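Yellow Panel and Grey Metal: Pictures from the Drandetthorpe Workroom
Text and pictures by Socorro Palomino
July 2022

I started this gallery in January, when I came to Drandetthorpe and did not know many people yet. I like surfaces more than landscapes. A big painted panel, a rounded cover, a plate with a slot in it: such things are easy to pass by, and I wanted to keep a small record of them. The full set has 386 pictures and it is too much for one page, so I show only two today. Please excuse my English, I write these lines without help. 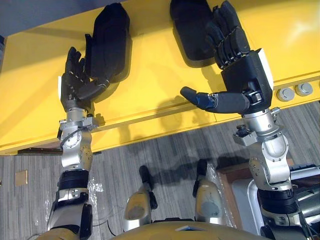
The big yellow surface, with the black pads on it and grey carpet on the floor.
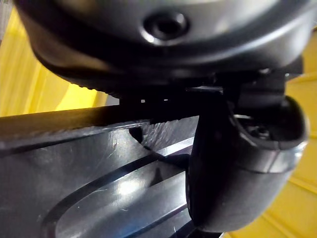 Dark grey metal from very close. The slot in the plate is full of bright light.

My next work is the printing, and it gives me more trouble than the photographs. I ordered paper from Fludero, 200 sheets, matte, and I made the first tests on the old printer of my neighbor Rezaei. Dark greys came out almost black, and I lost the soft light I wanted to keep. Then I tried a lighter setting and a heavier paper from Gatodetti. With the heavier paper I could keep the pale band on the curved housing and also the white shine inside the long slot, but the yellow of the other picture became a little green. I have not solved this. Maybe each picture needs its own paper, and then I must count the costs again.

For the wall I have chosen 13 prints, all in the same size, with narrow black borders. I want to hang the strong colors apart from each other, so that the eye has some rest between them. The grey ones can stay close together.

If you would like a print, write to me with the name of this page and the size you prefer. I answer slowly, but I answer to everybody. More pictures will come when the printing is finished.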